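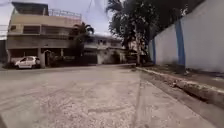
Street test section, low viewpoint. Concrete road, curb on the right, white wall with blue pillars.

Kerb and Drivable Surface: Gallery from the Dravel Perception Work

Notes by Aitana Quintana. Planner comments by Victor Barasa.

Dravel is the navigation stack we maintain for small sidewalk and street vehicles. The work on this page concerns one module, the surface segmenter, and the two consumers that depend on it: the local costmap and the path planner. The picture at the top is the reference view for the street section. The notes under it are grouped by what each part of the stack has to do with a view of this kind.

Surface segmentation

The road is pale grey and speckled, and the strip at the foot of the wall is only slightly darker. Colour alone separates the two poorly. Release 3 of the segmenter relied on it too heavily and merged road and strip into one drivable region wherever the kerb face was in flat light. The current release takes a height prior from the stereo pair and applies it before the class scores are smoothed. Smoothing first was the original order and it erased thin edges.

The long dark line that curves down the road is a standing problem. It could be a tyre mark or a shallow seam, and from a single view the segmenter has no way to decide. Both are drivable. We label such lines as road and leave the question of depth to the height map.

Kerb extraction

The kerb runs from near the tree trunk down to the lower right corner. Its edge is chipped, so a single straight fit is a bad model. Kaushik, our edge fitter, uses short overlapping segments and joins them when the heading difference is under 10 degrees. Near the viewpoint the kerb is blurred, and the gradient there is wide and weak. Fits in that zone are given a lower weight and a wider margin in the costmap.

Loose grit at the base of the kerb produces small false returns. The filter drops any cluster lower than the minimum obstacle height set in the vehicle file. Check that value before blaming the filter – two of the open tickets were a wrong vehicle file.

Thin obstacles

At the far end, in front of the grey building, there is a faint pale line just above the ground: a thin bar or low barrier. This is the hardest item in the view. It is pale against a pale background and has very little height. The detector score on our replay set is 78 for bars of this type against 83 for everything else, and the gap is all at long range. The planner therefore treats a low-confidence bar as a speed limit first and as an obstacle once it has held for several updates. (VB: the hold time is a parameter, bar_hold. Do not set it to zero.)

Localisation

The blue pillars are good landmarks. They are strongly coloured, vertical and set at intervals along a plain wall. The risk is aliasing, as one pillar looks much like the next and an error of one interval still gives a tidy match. Nisano, the localiser, keeps both hypotheses alive until something irregular breaks the tie. In this street the tree and the rooflines at the end do that job. The overhead lines are masked out with the sky.

Parked vehicles

The white hatchback by the concrete column is classed as static but movable. It goes into the costmap and stays out of the landmark map. The shaded ground floor behind it is marked unknown, and the planner may not route through unknown cells.

Replay

All of the settings above are in the Skincombe branch, under config/street. Run the replay tool with the fixed seed, otherwise the hypothesis ordering in Nisano changes between runs and the logs will not diff. Costmap exports are written beside the log. Tickets should give the branch, the vehicle file and the log time.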